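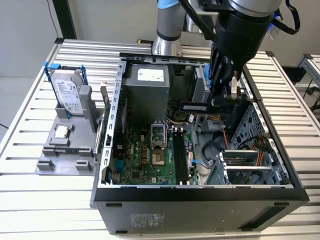 The lining was cut to the same pattern as the shell, wrote one customer of the dress retailer Lumgate, so why did the skirt pull up at the side seams the first time she sat down in it?

Chapter 11
Linings in Evening and Occasion Dresses

11.1 Scope of the chapter

The complaint quoted at the head of the chapter reached Lumgate in May and concerned a fully lined, knee-length dress in stretch crepe. The shell fabric contained elastane. The lining was a plain-woven acetate with no stretch in either direction. Each layer met its own specification. The fault lay in the relation between them.

A lining is treated in this book as a second garment joined to the first at a limited number of seams. It has its own grain, ease, shrinkage and seam strength. Chapter 10 dealt with the shell alone. The present chapter covers the choice of lining fabric, the calculation of lining ease, the methods of attachment and the inspection of the finished dress. Interlinings and boning are left to Chapter 12.

11.2 Terms

Shell: the outer layer of the dress, including any overlay stitched into the same seams.

Full lining: a lining that extends from the neckline to a point above the finished hem.

Free-hanging lining: a lining attached at the neckline, armholes or waist and left loose at the hem.

Wearing ease: the difference between the body measurement and the corresponding garment measurement, excluding any fullness added for style.

Strike-through: the appearance of adhesive, dye or moisture from one layer on the face of another.

11.3 Sources of mismatch

Mismatch between shell and lining arises in three ways. The first is a difference in stretch, as in the Lumgate dress. When the wearer sits, the shell lengthens across the hip and the lining does not. The load passes to the side seams, and the hem rises. A pleat at center back or a vent in each side seam of the lining will usually relieve the load.

The second is a difference in shrinkage. Both fabrics should be steamed and measured before cutting. Where the lining shrinks more than the shell, the hem is drawn inward and the lower edge of the skirt forms a roll.

The third is a difference in grain. A bias-cut shell drops after hanging, and a lining cut on the straight grain does not. The case study in Section 11.7 follows an order of 400 bias-cut dresses made by Obradović for the Barnenine stores, in which the shells were hung before hemming and the linings were hemmed at the cutting stage.

11.4 Selection of lining fabric

Selection begins with the care label intended for the finished dress. A lining that cannot be cleaned by the same method as the shell is rejected at this point, whatever its price or handle. Fabrics that remain are compared for stretch, opacity, surface friction and static. Table 11.2 lists these properties for the common lining fabrics. Weights are given in ounces per square yard, and all values refer to fabric before finishing.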